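Sulutine Two-Arm Cell: Set-Up Guide
Section 2. Planning and Budgeting Before You Order

This section covers the choices to be made before a purchase order is placed. Complete it before Section 3 (Site Preparation). The order form asks for the values recorded here.

2.1 Define the task list

1. Write down each task the cell must do in its first year of use. Use one line per task.
2. For each task, record the heaviest object, the widest object and the longest reach from the arm base.
3. Mark each task as one-arm or two-arm. A task is two-arm if one hand must hold or open something while the other hand works.
4. Strike out any task that cannot be tried in simulation. Tasks that were struck out may be added later under a change order.

Note: A single-arm cell can be upgraded, but the base plate must be replaced. If any task on the list is two-arm, order the two-arm base plate now.

2.2 Choose the hands

Either arm accepts the Oltora gripper or the Oltora articulated hand. The two types may be mixed in one cell.

1. Assign a hand type to each line of the task list.
2. Where both types would do the job, enter the gripper. It has fewer wearing parts and a shorter spare parts list.
3. Enter the articulated hand for bar handles, knobs and latches.
4. Order one spare set of finger pads for each gripper. Pads are not covered by the warranty.

Caution: Hands are matched to the wrist adapter at the factory. Do not order a hand and an adapter on separate purchase orders.

2.3 Set the budget lines

Enter each line below on the planning sheet. Do not merge lines. The finance form in Appendix B uses the same order.

Arms and controllers
Hands and wrist adapters
Base plate and floor anchors
Simulation license, per seat
Operator training
Spare parts, first year
Freight and unloading

The simulation license is 345 per seat per year. Freight within the delivery zone is a flat 1749 for a two-arm cell. Both amounts are in US dollars and exclude tax. Allow about 300 more for unloading if the site has no dock.

Note: Prices in this section were checked on Wed 2 June. The next price list takes effect in September. Quotes issued before then are held until their printed end date.

2.4 Test the layout in simulation

Run the Clestov layout tool before the floor is marked. Moving an anchor after installation is a billable visit.

1. Load the room model and place both arm bases.
2. Add the furniture and objects named in the task list at their true size.
3. Run each task at reduced speed.
4. Pause when a hand nears its target and check the clearance at the forearm, wrist and fingers.
5. Save the layout file and attach it to the order.

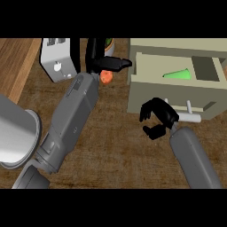

Section 2 | 4 min read

The layout test uses a gripper on one arm and an articulated hand on the other. The lower drawer has a bar handle, and the hand is close to it with the top drawer still open. Check a layout of this type with the top drawer both open and closed, as the space available to the wrist changes. Repeat the check for the forearm that serves the small round fruit.

6. If a forearm passes through furniture at any point, move the base and repeat from step 3.
7. If no base position clears the furniture, return to 2.1 and split the task.

Caution: A clean run in simulation does not replace the on-site reach test in Section 5.

2.5 Submit the plan

Send the planning sheet, layout file and signed quote to Jamila Marikar, Order Planning, Đoàn Automation. Keep a copy of the layout file on site. The installer will ask for it on arrival.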